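Unit 3: Measuring Small Volumes
Course notes, Introductory Lab Methods

Reading for this unit: Chapter 2 of the course pack. Bring your lab notebook and a calculator.

Why volume errors matter

Most of the work in this course depends on moving small amounts of liquid from one container to another. An error made in the first step carries through every step after it. If a stock solution is made up 2 percent too strong, every dilution from it is 2 percent too strong as well, and repeating the dilutions will not show the problem. The replicates will agree with each other and all be wrong.

Accuracy and precision

Accuracy is how close the average result is to the true value. Precision is how close repeated results are to each other. A set of readings can have one without the other. For this unit we report accuracy as percent error and precision as the coefficient of variation (standard deviation divided by the mean, times 100).

Keep the two apart in your write-up. Last term many reports said "the results were accurate" when the numbers only showed that they were close together.

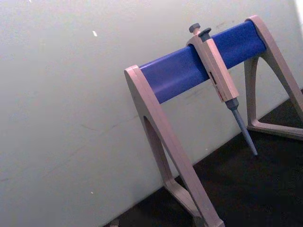

Checking a volume by weight

Water has a known density at a given temperature, so a delivered volume can be checked on a balance. At normal room temperature one microliter of water weighs very slightly less than one milligram. The steps are:

Let the water and the equipment sit in the room until they are at the same temperature.
Write down the water temperature.
Place a small covered vessel on the balance and set it to zero.
Deliver the volume, replace the cover, and read the mass when it settles.
Repeat until you have ten readings.
Divide each mass by the density from the table in the course pack.

Evaporation is the main source of trouble with small volumes. Work at a steady pace and keep the cover on between readings.

Worked problem

A target of 1,000 microliters gives a mean of 986 microliters after correction for density. The difference is −14 microliters, and the percent error is −1.4. Keep the minus sign — it tells the reader that the delivery was low.

A second target of 200 microliters gives a mean of 191. The difference is smaller at −9 microliters, but the percent error is −4.5. Always compare percent errors when the targets differ.

Common technique faults

Drawing up liquid too fast, which pulls in air.
Pushing past the first stop before drawing up.
Dipping the tip too deep, so that liquid clings to the outside.
Skipping the pre-wet. Fill and empty a new tip a few times before the first reading.
Warming the barrel by holding it for a long time between samples.

For next time

Complete the Tang data sheet at the back of the course pack. Show the density correction for at least one reading in full. Units go on every number, including the ones in the middle of a calculation. Sheets are due at the start of lab.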